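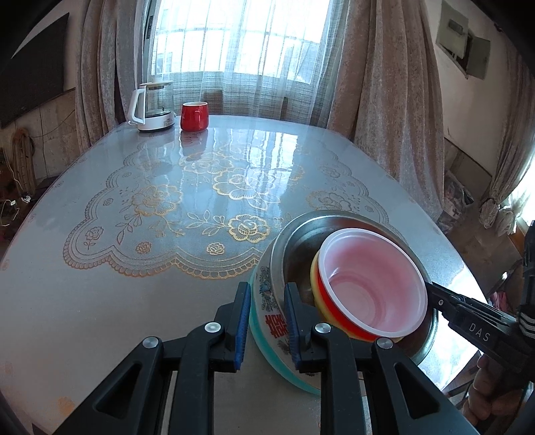

4.3 Clearing and Setting the Dining Table

This section applies to the dining tables supplied with furnished apartments at Geltside. It covers daily clearing, the storage of basins and bowls, and the use of an electric kettle at the table. Read it together with Section 4.2, Care of Printed and Glossy Surfaces. Revised 14/10/2020.

Before you begin

You will need two soft cloths, a small amount of mild dish soap, and warm water. Do not use scouring powder, steel wool, or any cleaner that contains bleach. Gold and brown printed lines, such as those of a flower panel, show scratches sooner than the plain border does.

Clearing the table

1. Switch off the kettle, unplug it at the wall, and leave it to cool. Empty any water that remains.

2. Carry mugs and glasses to the sink first. Lift each item straight up. Do not slide it across the surface.

3. Empty all bowls and basins before stacking them. Water left in a lower basin will run onto the table when the stack is tilted.

4. Nest the basins by size, with the widest at the bottom. A stainless-steel basin may be placed inside a larger one, and a small deep bowl may rest inside the steel basin.

5. Lift the stack from underneath with both hands. Do not lift it by the uppermost rim.

CAUTION: The rim of a steel basin can mark a glossy tabletop. Keep steel basins inside another basin or on a folded cloth.

Note: Basins with printed decoration, including double-happiness designs, should be washed by hand. Residents of the Istow building may leave them on the drying shelf overnight.

Cleaning the surface

6. Wipe the table with a damp cloth, working from the window end toward the near end. Follow the length of the table and finish with the rounded edges.

7. Dry at once with the second cloth. On a bright day, window reflections can hide streaks on the surface - check it again from the side.

8. Report any lifting or fading of the print to the Plallville housing office, extension 1451. Do not attempt to glue or repaint the panel.

Returning the kettle

9. Place the kettle at the far end of the table, on its base, with the handle clear of the edge. Route the cord away from the seating side.

10. Keep mugs beside the kettle only when they are empty.

CAUTION: Kettles rated above 2000 watts must not be used with an extension cord. Refer to the rating label before plugging in.

Tablecloths and covers may be used during the heating season, which begins in November. Remove the cover once a week and wipe underneath it as described in steps 6 and 7.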